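Laundry, sheets and the bed that eats everything

Refilwe Pretorius wrote to me after my last post and asked why on earth I fold on the bed when I own a perfectly good table. Well! Because the bed is big, and because my back has opinions about that table (it came from Grerovwood, cost me 39 dollars and is the right height for a toddler). So the bed it is, with all the mess that comes with it.

I've been folding this way for 9 years and I still start the same way every time: one thing goes down flat, everything else gets shoved toward the headboard, and I promise myself I'll deal with the shoved stuff later.
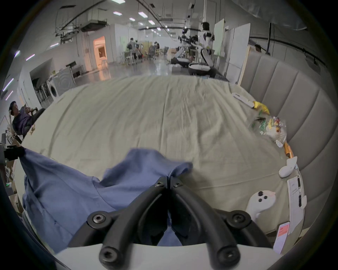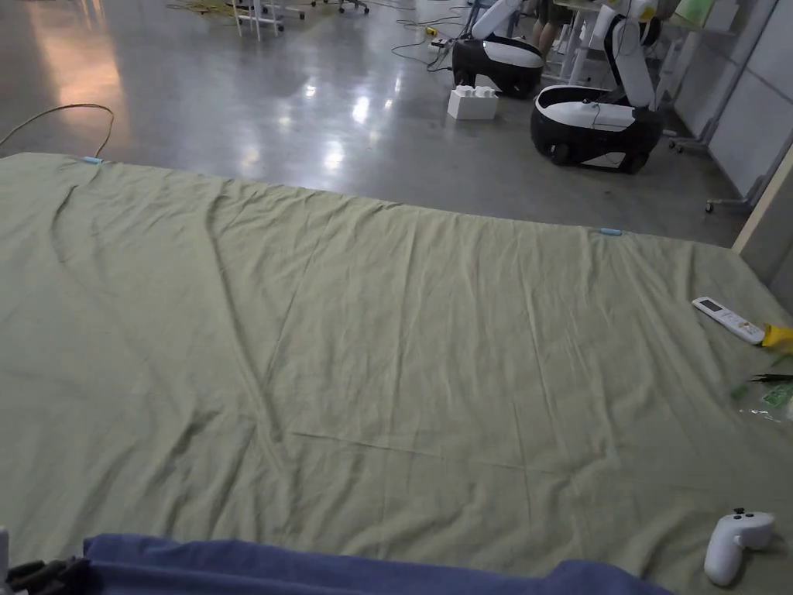
My own weak spot is the sheet underneath. I never get it smooth before I start, so whatever I fold on top of it comes out a bit wavy, and then I'm tugging at corners and everything slides. Narendra Mathur (hi, Narendra!) swears by clips, and I'll admit the two little light-blue ones on the far edge of the green sheet have me thinking he's right. I bought a pack at Nodlow ages ago and they've been holding chip bags shut ever since, so tonight they're moving to the bedroom. The creases in the middle are another matter. I give mine a quick swipe with my forearm and call it good.

Blue things I do first, no idea why. Shake it out, lay it down, sleeves in if it has sleeves, thirds if it's a towel. And please put the snacks somewhere else before you begin, I say this as a woman who has folded half a granola bar into a pillowcase and found it again in September.

Next time I want to try the Lusteck drawer dividers, which Refilwe loves and I suspect I'll hate. If you have them, tell me whether they stay put with heavy sweaters in there!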